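3.2 Collecting demonstrations by remote control

All demonstrations for the drawer tasks were given by remote control in the Pirnine simulator. The operator holds one tracked controller in each hand, and each controller drives the matching arm. A trigger closes the gripper. We did not use scripted motions or a planner at any stage, so pauses and small corrections stay in the data.

Two operators recorded 146 demonstrations. Both had used the Arach interface for 50 minutes of practice before recording began. An attempt was dropped if the operator let go of a controller or if it ran longer than 90 seconds. Dropped attempts were repeated with the same room layout.

Wall, floor and drawer colors are drawn again for each episode. The operator sees the same head view that is later given to the policy, which makes depth hard to judge near the drawer handles. Operators dealt with this by moving in slowly and using the front of the chest as a guide. Figure 2 shows the right gripper against a black drawer, close to its handle, with the left gripper held pointing up beside the brick wall.

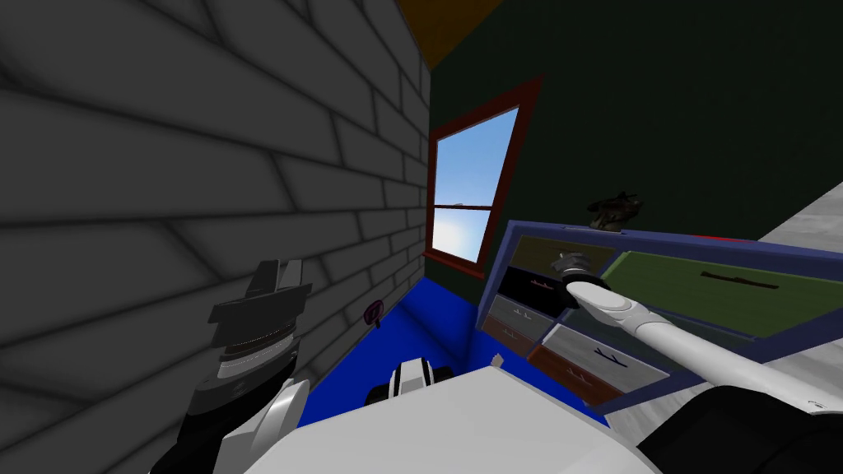

Figure 2. Head view during a drawer task in simulation. Source: Iraís Bañuelos and Taha Helmy, Flodwood.

Arm joint positions, gripper commands and head images are saved at every control step. Steps before the first controller movement are trimmed. The unused arm is kept in the action vector, and its commands are recorded as they were given.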